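Home | About | News | Media Releases | Contact
Print this page | E-mail this page

MEDIA RELEASE

Toststead trial asks whether a robot can clear a table

Flomen has released early results from its tableware sorting trial at Toststead. The short answer is that machines can do some of this work now, slowly, and with a person close by.

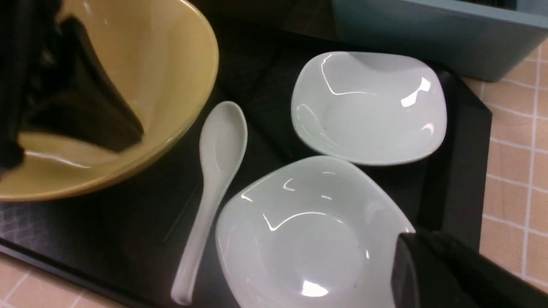 Bowls and a soup spoon on a black tray at Toststead.

The trial covers one chore: taking used tableware off a serving tray and putting each kind in its own container. Flomen ran 315 attempts in October using its Nada control software. Trays were finished without help in 84 of them.

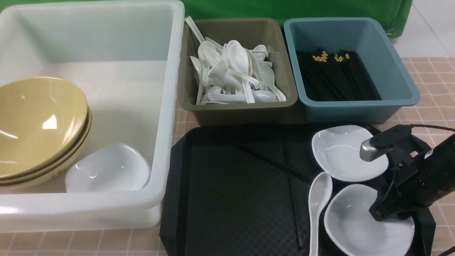

Most failures came down to thin or shiny items. Chopsticks are hard to pick up from a dark surface, and glare on glazed dishes confuses the software about where a rim begins. Bowls were the most reliable item in the trial.

Speed is the other limit. A finished tray took around 4 minutes, far longer than a kitchen hand would need. 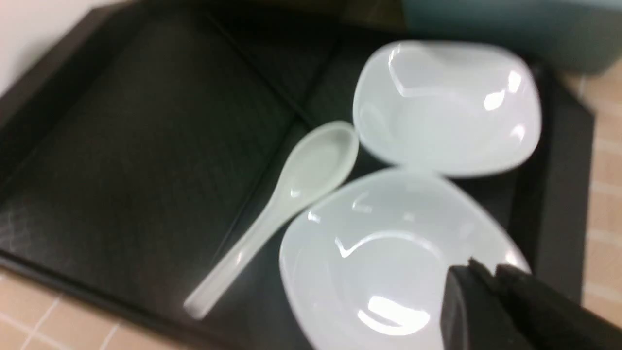
Robichaud, the catering firm advising on the trial, said it would not put the system on a lunch shift yet, but could see a use for it after closing, when "slow doesn't matter so much as not breaking things."

Flomen agrees with that view and is not offering the system for sale. Work over the coming months will centre on grip and on recovering from a dropped item.
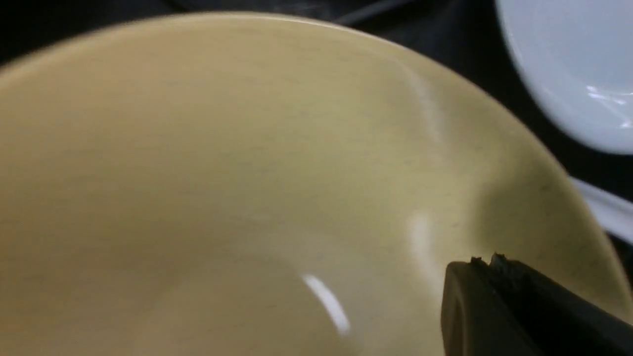
Page 2

A second round will use the same tableware so results can be compared. Homes are further off, as cupboards and benches vary too much from one kitchen to the next.

Media enquiries: Flomen, Toststead office

Print | E-mail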